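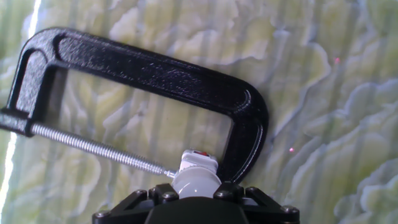 My town has a tool library now. It opened last April in the back half of the old Climau shoe store on Brosbridge Avenue, and I was for it before I knew what it was. You pay 30 dollars a year and borrow a drill the way you'd borrow a mystery novel. The average homeowner uses a drill for a few minutes in a lifetime, or so I keep reading, always from people who don't say who timed it.

I still think it's a good idea. I'd just like to put in a word for owning things you hardly use.

The argument for sharing assumes you know on Tuesday what will break on Saturday. I have never once known this. My repairs begin at 9:40 at night, when a chair leg comes off in somebody's hand, and the library is open 2 afternoons a week. By the time I've logged in, reserved a clamp and picked it up, the chair has been leaning against the hallway wall so long that we've started hanging coats on it. Then it's a coat rack, and we need a chair.

A clamp is the best case for ownership I can think of. It has one job and it does the job while you're asleep. There's no battery, and no app wants to tell you how the clamping is going. I own 4, inherited along with a house that needed them, and in a normal year they do nothing at all. I don't feel guilty about this. My fire extinguisher does nothing either.

What bothers me is the way the word "idle" has crept in. The library's newsletter, which is cheerful and comes too often, says members have kept 1,377 items from "sitting idle." Sitting idle is most of what a household object is for. The good platter sits idle. So does the guest bed, thank God. If we judged everything at home by its hours of use, we'd keep the phone and the toilet and rent out the rest.

And borrowing has its own costs, mostly in manners. I took out a Hedus belt sander in the fall and spent the weekend worrying about the belt. Was I supposed to replace it? Had the last person? I sanded one shelf with the care of a man holding someone else's baby, then drove it back early.

So I've kept my membership, and I use it for the big, loud, stupid machines that no sane person wants in a closet. The tile saw, say. They had a waiting list for the tile saw when I last checked, and I was on it behind the entire Stoyanova Street condo building, which must be doing its bathrooms all at once.

The small stuff stays in my basement, getting dusty on my own time.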